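Histar Planner - Setting Up Your First Grasp

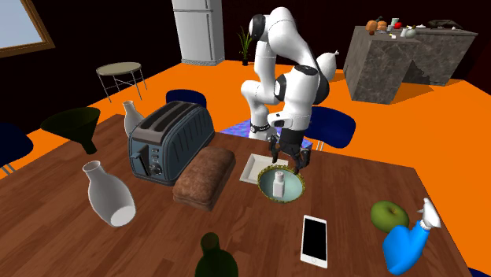 Page 43

With the gripper open above the bowl, you're nicely placed to plan the last few inches down to the white bottle.

1. Open the Droster panel and pick the bottle as your target.
2. Set Approach Steps to 12 - more is fine, just slower.
3. Press Plan, and take your time looking over the path before you press Run.

Note: Keep collision checking on for the bowl and the plate, too.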